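3.2 Materials and layout of the sorting table

The items used in the tidying task were everyday objects of the kind found in a family living room. They were bought secondhand in Stockdale or given by households in the Ilinar group, and all were washed before first use. We kept 664 items in total, stored in lidded crates by size. Toy food, balls, small boxes and shallow dishes made up most of the collection, and we left out anything with a loose part or a sharp corner.

Each layout used a white tabletop and one dish, which served as the place where things were to be put away. The dish always stayed on the table between layouts, but its position was allowed to shift. Figure 2 gives one layout, with the pink tray, a toy mango, a red and blue ball with a knobbly surface, and a dark brown box lying on its long side behind the tray. The mango rests against the tray's front rim. We call this a "touching" start, as opposed to a "clear" start, where every item stands apart from the dish.

Touching starts were added after the pilot at Sullwood in June. Hayley Treloar noticed that people sorting at home seldom leave a neat gap between a dish and whatever belongs in it - things lean on the rim or sit half under it. Clear starts alone would have made the task look tidier than it is. In the final set, 31 layouts were touching starts and the rest were clear.

Boxes were treated differently from the other items. A box too long for the dish was kept as background and was not counted as untidied at the end of a round. Tracey Wragg checked each layout against this rule before it was entered in the Tavadow list, and two layouts were dropped when the box could have been read either way.

Round items needed one more rule. A smooth ball will roll if the table is bumped, so we chose balls with a textured surface where we could.

Figure 2. A touching start with the pink tray, toy mango, textured ball and box.

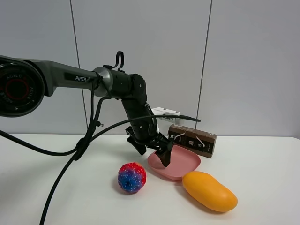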